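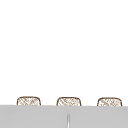 Lemon bars, the September batch

Quick one this month, oven is already on. These are Geeta Kaushik's lemon bars, the ones from the Skorville bake sale, and yes she finally emailed me the recipe. 64 tiny squares if you cut them small. I do not cut them small.

Crust first. 2 cups flour, two sticks of cold butter, half a cup of powdered sugar, pinch of salt. Rub it together til it looks like damp sand, press into a 9x13 pan, bake at 350 until the edges go gold. Mine took longer than Geeta's. Old oven.

Filling: 7 lemons (small ones, 5 if yours are fat), 6 eggs, 2 1/2 cups sugar, half a cup flour. Zest before you juice. I forgot, again, and zesting a squashed lemon is misery. Whisk, pour over the hot crust, back in for 25 minutes or untill the middle just barely wobbles.

Then the fridge. Overnight is best. Cut them warm and you get lemon soup, tasty soup but still.

Freezes fine without the sugar on top. Parchment between the layers, dust after thawing.

A few of you asked about lime. Havent tried it. Geeta says cut the sugar a bit? Write and tell me if you do it before I do.

Next time: the molasses cookies, plus the brown butter thing I keep promising.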